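Wikeck Tenants' Energy Monitoring Project
Progress report to the Antoniadis Trust, second reporting period

Prepared by Marek Beneš, project lead

Summary

The project is on schedule against all milestones except the ventilation survey, which has slipped by one month. Electricity monitoring is running in 100 flats across the two Jallthorpe blocks, as set out in the grant agreement. Spending is below profile for the period. No change to the total award is requested. A change to the timing of the final instalment is requested under Finance.

Installation

Clamp meters were fitted at the consumer unit of each participating flat. The supplier, Nimider, delivered the meters in two batches. The second batch was set to a reporting interval of one hour in place of the specified 30 minutes, and the units were corrected remotely before fitting. There was no cost to the project.

Access was the main constraint. Evening appointments, introduced at the start of the period, were taken up by most households that had missed a daytime visit. In total 183 visits were made. Eight flats needed rewiring of the meter cupboard before a clamp could be fitted safely. The landlord carried out this work under its own maintenance budget and supplied certificates, copies of which are held at the project office.

Data quality

Readings are sent over the mobile network to a hub on the top landing of each block. The hub in the north block lost its connection twice. On the first occasion the meters held their readings and no data were lost. On the second the outage exceeded the storage limit of the meters and a gap remains in the record for that block. The gap is flagged in the dataset and has not been filled by estimation.

A check of monitored totals against household bills was made where tenants agreed to share them. Agreement was within the tolerance set out in the monitoring plan, apart from one flat where the clamp had been fitted to the wrong conductor. It has been refitted and the earlier readings withdrawn.

Early findings

The figures from this period cover part of the heating season only and should be read with caution. Three points can be reported.

Overnight base load varies more between flats than was assumed in the application. The difference is not explained by flat size or number of occupants. Older fridge-freezers are the likely cause in several cases, and plug-in meters will be lent to those households in the next period.

Immersion heaters are being switched on by hand during peak-rate hours in a number of flats in the south block. The timers in that block were replaced before the project began and tenants report that they were not shown how to set them. A one-page guide has been drafted.

Cooking accounts for a smaller share of daily use than tenants expected when interviewed. Households using a microwave for most hot meals show a shorter evening peak. The sample is too small to support a firm conclusion.

Tenant engagement

Henryk Szczepańska has taken over the home interviews from the previous post-holder. The interview schedule was shortened after the first round, as several respondents found the section on appliance ages difficult to answer. Questions on kitchen use and meal times have been kept unchanged so that the two rounds can be compared.

Finance

Underspend for the period arises from the late start of the ventilation survey and from lower travel costs. We ask that the final instalment be paid one month later than scheduled, to match the revised survey date. All other payments can remain as agreed.

Risks

The mobile signal in the north block remains the principal technical risk. An external aerial has been ordered. Withdrawal of households through change of tenancy is being tracked, and incoming tenants are invited to take part on the same terms.

Next period

Fit the aerial and close the connection fault. Complete the ventilation survey. Issue the timer guide in the south block. Begin the second round of interviews in January. Submit the interim dataset with its accompanying notes.

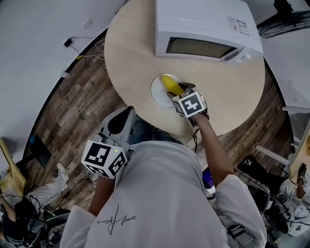

Figure 1. Microwave oven and plate on a round table.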